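Giving up the storage unit

2 min read

I rented a storage unit from Haslinger when I moved in December, and I told myself it was for two months. I kept it for six. The rent was $75 a month, which didn't feel like much until I added it up on the back of an envelope.

Most of what I had in there was small stuff. Cables, old tax papers, a box of keys I can't match to any lock, and the manual for a Moseo heater I gave away years ago.

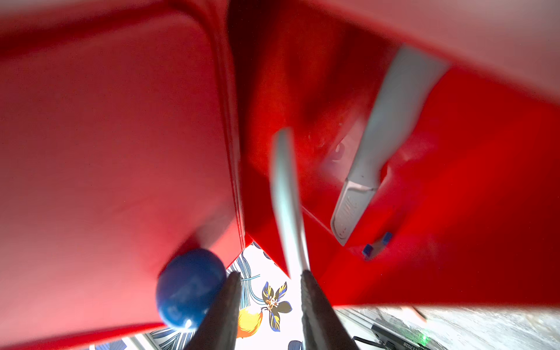
The first Saturday I only sorted paper. I kept anything to do with taxes and the car and shredded the rest at the Melesik copy shop, where they charge by the pound. The cables took longer than the paper. I kept one of each kind and dropped the others at the recycling center.

The furniture was easier to part with. A desk and two chairs went to a neighbor, and the bookcase went on the curb and was gone by dinner.

What I still want is something with drawers for the hall closet. I've been looking at small cabinets, the kind that sit on a shelf or on the floor, and I don't much care about the color.
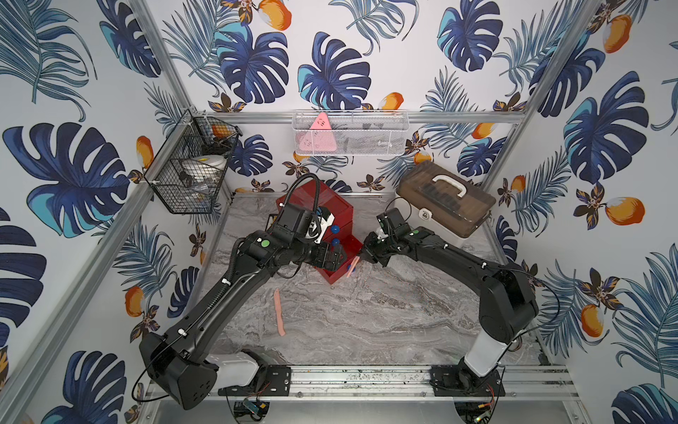
A red drawer cabinet, with monstera leaves on the walls behind it.

I turned in the key on a Friday. Haslinger wants the lock off and the floor swept, and they mail the deposit back. Mine hasn't come yet. I'll call them next week if it doesn't show up.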